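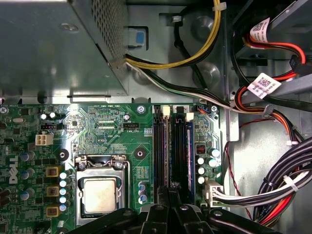
By Gülizar Kocabaş
February 9, 2025

I've had the Tultia bench arm on hire for a good while now, and since so many of you wrote in after I mentioned it last time, I've put all my tips in one place. I mend old desktop computers in the back half of my kitchen (yes, still the kitchen) and I wanted a second pair of hands for the fiddly jobs. An old Dell is a fair test for it. There's the green board, the power supply up in one corner, cables bundled down the side by the drive bay, and the gripper has to come in over the bottom of the memory slots with the processor sitting right next door in its metal surround. Not much elbow room! If it can behave itself in there it can behave itself in most cases you'll bring home from a car boot sale.

First, the money. The kit is £453 to buy outright, or £43 a month from Lim, the hire people in Rastness, who post it to you in one very heavy box. I'm hiring. For that you get the arm, the gripper with its little wrist camera, a clamp for the table and a booklet. The booklet is thin and I wish it weren't.

Setting up

Clamp it to something that doesn't wobble. My first go was on the folding table and every time the arm swung round, the table swung the other way. It's now on the worktop by the bread bin, with a bit of old rubber shelf liner under the clamp so it doesn't mark.

Unplug the computer. I know you know, but unplug it anyway, press the power button for a few seconds and wait a bit. Touch bare metal on the case before you go near the board. Leave the power supply box itself shut, whatever the trouble is. I replace those whole.

Lay the case on its side and put a folded tea towel against the edge nearest you (not under the vents). It stops the case creeping along when the arm presses.

Tidy the cables before the arm goes in, because this is where I lost most of an evening. A loose loop of wire is just the thing for a gripper to snag. Tuck the drive cables over to their own side and hold them back with a soft tie. If the maker's ties are still on, leave them be. I use the reusable sort from the garden drawer, the ones for tomatoes.

Take a photo of every plug before you pull it. Do this even with the wrist camera going, as its saved pictures are a nuisance to find again.

What I let it do

Holding things is where it shines. A torch, a cable out of the way, a small brush over the fan while I get at the dust behind it. I use a soft paintbrush, never the hoover nozzle, and I hold the fan blades still.

Memory is a half-and-half job. I open the white latches myself with a fingertip, then let the arm lift the stick straight up on the slow setting. Putting one back in I do by hand, every time. You need to feel that click, and you need to check the notch lines up, and the arm can't tell me either of those things. Vetivbridge sell softer fingertips for it at £46 the pair, which seems steep for two bits of rubber, but I bought them and I'd buy them again. They grip the edges of a stick without needing to squeeze so hard.

What I keep for myself

Anything to do with the processor. Old paste, new paste, lifting the metal frame, all of it. One slip and you're shopping for a new board. Screws too, unless they're big ones. The arm will hold a screw nicely enough but it won't start the thread straight, and I've had two go down behind the board that way. (A magnet on a string got them out. Keep one handy, but don't leave it lying about near hard drives.)

Little niggles

The stop button is on the base, round the back, just where you can't reach it when your sleeves are full of cable. Turn the base so the button faces you before you clamp it. The lead is short. And the camera view goes dark once the fingers are low in the case and throwing shadows, so set a desk lamp off to one side. A lamp straight overhead makes it worse.

Wipe the fingertips with a dry cloth when you've finished. Mine went grey with dust after one computer, and dusty tips slip.

Would I buy it? I'm keeping the hire going until the end of March and then I'll decide. If you only open a computer once in a blue moon, save your money and ask a friend to hold the torch. If you've got a queue of them under the stairs like me, hire it for a month first and see how you get on. Next time, as promised, getting sticky labels off plastic cases.

Last updated: March

Contact Gülizar | © Gülizar Kocabaş | Back to top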